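Pick stations on the Lundetti floor: where things stand
December
By Gintarė Jõgi

The two-arm stations in the north hall have now been through a full season of mixed orders, and enough people have asked how it is going that a longer update seems due. This covers what the stations do, what has changed in the jobs next to them, and what is still open.

The stations handle single-item picking for the drinks and snacks side of Pruletano. These are orders where a customer wants one can of this and one of that, and for years they were the least popular shift on the floor. A picker stood at a shelf, read a screen, took a can, turned, set it down and turned back. On the longest shifts we logged 389 turns in one direction before the first break. The shoulder and wrist complaints in the first aid book came mostly from that line.

With the arms doing the reach and the turn, the work around them has been split into two roles. Tenders keep the shelves filled and clear anything the arms can't settle by themselves. Checkers work at the screens and look at the orders the software has flagged. Everyone who was on the old line was offered one role or the other, and most people now swap between them halfway through the shift. The swap was not in the first plan. It came from the evening crew, who found that a full shift of watching screens was as tiring as the picking had been, only in a different place.

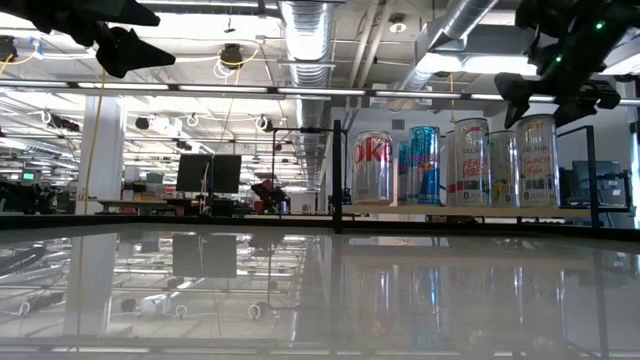 Indrek Toom moved over from the old line and is now lead tender on evenings. He was not in favor at the start and says so. "I thought I would be standing there waiting for a machine to drop something," he told me. "The first weeks were like that. Now I plan the shelves before the shift, and that is a job I never had time for."

Shelf planning has turned out to matter more than anyone guessed. A person can reach past a can in the front row to get one set a bit behind it, and hardly notices. For the arms, a crowded shelf is a slower shelf. Similar cans side by side are harder on the checkers as well, who have to tell two flavors apart from whatever part of the label is facing out. Indrek's crew has started keeping a notebook of which products sit well together and which don't. It hangs on a hook by the tender desk, and the day crew should feel free to write in it too.

Some things have not gone well. The noise from the Gallardo air line is still a problem for people at the checker desks, and ear protection is only a stopgap. Training was too short. Two days was the plan and two days is what people got, but several tenders have said they did not feel ready to clear a stopped arm without someone next to them. From next month the second day will be spent entirely on stops and restarts, and new tenders will be paired for their first week.

Breaks are the other sore point. On the old line everybody stopped together. Now the stations keep running and breaks are staggered, so people who used to eat at the same table don't see each other. We have agreed to try one shared break on the Saturday shift, with the stations paused for all of it. If the order numbers hold up, we will ask for the same on weekdays.

On pay, the tender role has been graded one step above the old picker rate. The checker role has not, and that is still being discussed. I know this is the question most people want answered, and I don't have a date for it yet.

There has also been talk that the south hall will be next. The south hall packs for Stusido, where the boxes are larger and the order mix changes every week. No decision has been made. If a trial is planned there, the crew will be told before any equipment comes in – last time people learned of it from a delivery note, and that should not happen again.

Anyone who wants to see a station up close before putting in for a tender spot can come by at the evening changeover and ask for Indrek. Wear your floor shoes and sign in at the desk first. The sign-up sheet for the next training group is on the board outside the canteen.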